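FOR IMMEDIATE RELEASE
May 24, 2026

Sterside Opens Tableware Lending Library in Nunby

Residents can borrow bowls, plates and cutlery for parties, meetings and block meals

NUNBY – Sterside, the household reuse shop on Dullaro Street, has opened a lending library for tableware. Anyone who lives or works in Nunby can now borrow dishes and cutlery for an event and bring them back afterward.

The library grew out of a trial in April, when the shop lent out boxed sets to local clubs and families. Demand was higher than the shop had planned for, and several groups asked to book again before their first loan was over.

Each set serves 6 people and comes in a lidded crate that fits in the back of a small car. Borrowers can take as many crates as they need, up to a limit of 90 place settings for one event. Larger serving dishes, pitchers and trays are booked separately.

"Most people own enough plates for their own household and a few guests," said Blair Swanson, manager of Sterside. "When they have a crowd coming, they buy paper plates. We wanted to give them another choice that doesn't cost more than the paper ones."

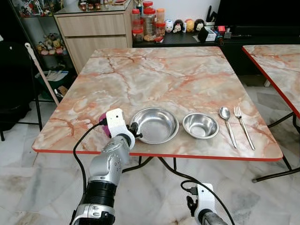 Stainless steel bowls, a spoon and a fork on a folding table.

Stainless steel makes up most of the stock. Sterside chose it over china for outdoor events and children's parties, where breakage is a concern. Some ceramic plates are available for indoor use and carry a small extra deposit.

Loans run for three days and can be extended once if no one else has reserved the crate. There is no rental fee for schools or registered community groups. Other borrowers pay a flat fee per crate, listed at the counter. A refundable deposit applies to all loans.

Items should be scraped and rinsed before they are returned. Sterside washes everything again on site in a commercial dishwasher. Lost pieces are charged at replacement cost, and normal scratches are not charged at all.

The startup stock was paid for by MacAulay Hardware, which also supplied the crates and shelving. Sterside covers washing and staff time from shop sales.

The shop is also taking donations of matching cutlery in good condition. Single pieces are welcome if they are plain stainless steel. Plastic plates and nonstick pans cannot be accepted.

Reservations can be made in person at the shop during regular opening hours. New borrowers should bring a photo ID and proof of a Nunby home or work address.

Media contact:
Blair Swanson
Manager, Sterside
Dullaro Street, Nunby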